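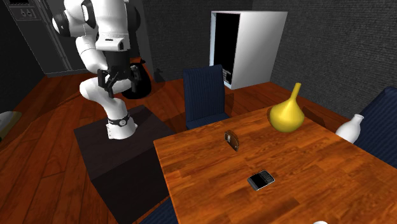
kettlepost
November 10, 2022
Trained a pick policy on the Gondcombe sim set, 400 episodes, and I'm trying to work out how much the room clutter matters. The arm sits on a fixed pedestal next to a dining table, and the target is drawn from whatever is on the tabletop. In this layout that includes a yellow vase with a long narrow neck, a brown wallet standing on its edge and a black phone lying flat. Vase success is fine. The phone is terrible. I ran 200 eval rollouts with the lighting randomized and the phone numbers barely moved.

ostrava_b
Flat objects are always the worst with a two-finger gripper. I wouldn't blame the clutter at all. What is your approach angle?

kettlepost
Straight down, same for every object.

mudlark562
Disagree with ostrava. We ran the Paquette baseline with the chairs and sofa deleted and flat objects improved too. Dark phone, dark furniture -- the encoder mixes them up.

ostrava_b
Did you keep the same seeds? The Tranmont people reported a gain like that and it went away when they fixed the seeds.

mudlark562
No, different seeds. 300 rollouts per condition though.

ostrava_b
Then I'd rerun it before calling it the encoder.

kettlepost
I can do both this week. Same seeds, furniture on and off, then a tilted approach for the phone only. Will post the table in the Pernandale results thread.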